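5/30/18 - Rollberg, picture lock minus one, sound room

Started late. Drive B wouldn't mount until the second reboot, then fine. Copied the whole project over to C before touching anything, left it running while I went through Veerle's notes.

Version on the timeline is v17. Ignore the one called v17_final_HA, that's Hendrik's trim from the weekend and it has the old ending. I moved it to the attic folder, didn't delete.

Notes from Veerle Van Damme (she's directing, for whoever reads this at Stutport and doesn't know):
- kitchen scene still too long at the top. She wants to come in on the mother's line, no door, no coat.
- bus stop: use the other take, the one where he almost laughs
- credits over black, no music. I argued. Lost.
- "can the train be sadder" - asked her what she meant, she said lower

Did the kitchen first. Cutting the door costs us the only wide with both of them in it, so the geography is gone and the eyeline on Godelieve's close up looks wrong for a second. Tried flopping the shot. Worse, the part in her hair jumps sides. Put it back. Ended up holding the mother's line over the hallway and coming in on the word "tomorrow". Works for me. Veerle to see.

Bus stop take swapped. The other take is softer on focus, maybe two inches behind his ears. Teun says nobody will see it on a screen smaller than the Baert one. We are premiering on the Baert one. Left a marker in red.

Sync: scene 9 drifts. Slate is fine at the head, by the end of the take the lips are out. Checked sample rate, recorder was set right. Checked the camera file and found the conform had been done at 24 flat on that card only. Reconformed, relinked, lips good now. The 133 clips from that card all need the same thing, did the ones that are in the cut and left the rest. If anyone pulls an alt from card 4 CHECK THE RATE FIRST.

Train. Pitched it down three semitones, got mud. Went back to the original and took out everything above 4k with a slow shelf, added the platform hum from Markos's wild tracks underneath. Closer to sad. Also closer to a refrigerator. Will listen again with fresh ears, don't trust mine after lunch.
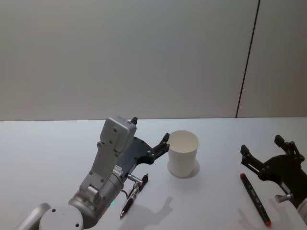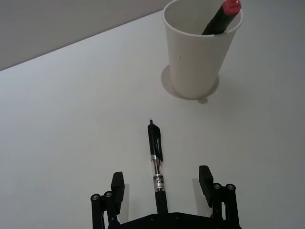

*White tabletop with the wall behind, two views.*

ADR list, still open:
- Godelieve Verstraete, 2 lines in the stairwell ("not like that" and "did you lock it"). Footsteps all over the production track.
- the neighbor, one line, he mumbles. Possibly just subtitle it
- breaths for the phone call. Markos Karamanlidis can do these, his breath matches weirdly well

Tested the mic for the stairwell lines. The big condenser is too clean, it sounds like radio. Lav under a scarf was nearer. Then the old short shotgun two feet off and a bit above, aimed at the chin, and that cut in with the production sound almost with no EQ. Go with that. Blanket on the left side only, both sides kills it. Gain at 11 o'clock on the preamp, wrote it on tape and stuck it there.

Grade: Teun Schouten sent the first pass. Night exteriors are too blue, they all look like the same night and there's supposed to be a week between them. Skin in the kitchen is lovely, dont touch. Shot 297 has a flicker from the tube light, he wants to know if we can lose it. We can't, it's the look to the window, the whole scene hangs on it. Deflicker plugin took out most, left some shimmer on the tiles. Sent him both.

Export took forever and died at the end card. Font missing on this machine. Installed it, ran again, ok. File is 758 MB which is under the Sivuston upload limit, so the screener can go tonight. Password same pattern as last time, ask me.

Subtitles: English pass has "grandfather" where he says uncle, twice. Fixed. Line breaks are ugly in the argument, fixed the worst ones, somebody else please read the rest, I can't see them any more.

Festival wants stills, a synopsis under 100 words and a director's bio in third person. Veerle's bio is in first person and ends on a joke about her dentist. Asked her to redo it. Hendrik Aerts says he'll write it if she doesnt.

Next:
- Veerle watches kitchen + train
- stairwell ADR, before Godelieve goes off on tour in July
- rest of card 4
- Teun re-do nights, warmer on the second one at least
- find out who has the good headphones, the left ear on these is going

Drive C is backed up and on the shelf, B still not trusted.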